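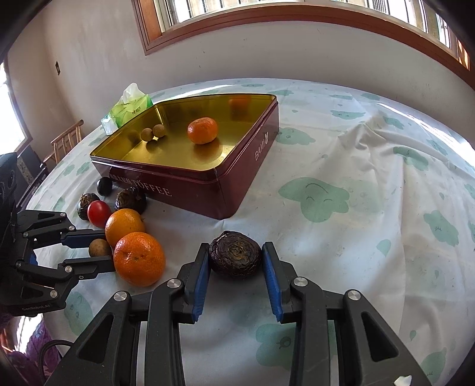 Teaching fruit sorting by hand — how many demos?

budent_dan
Up to 19 demos of fruit into a tin, two hand-held grippers. The policy now picks up mandarins like a dream and treats passion fruit as a rumour. More demos, or different ones?

Nseir
Different. Wrinkly skin gives the pads odd places to grip. Do 5 with passion fruit only and vary the angle you come in at.

tkoskela
Disagree. Passion fruit only and it'll forget mandarins exist. Mix them. Also, shiny tin? Mine spent most of December trying to pick up reflections.

Nseir
Mine never minded a shiny tin.

tkoskela
Yours never left simulation.

old_ekden
Remote control would spare your wrists. We drive the arm from the next room at Drekthorpe.

budent_dan
Tried it. 3 minutes per longan, and I swore at every one. By hand I'm far quicker — and ruder only to the tomatoes.

Nseir
Fine, mix them. But slow down on the close.

budent_dan
Mixed batch tonight, then. Will post the failures.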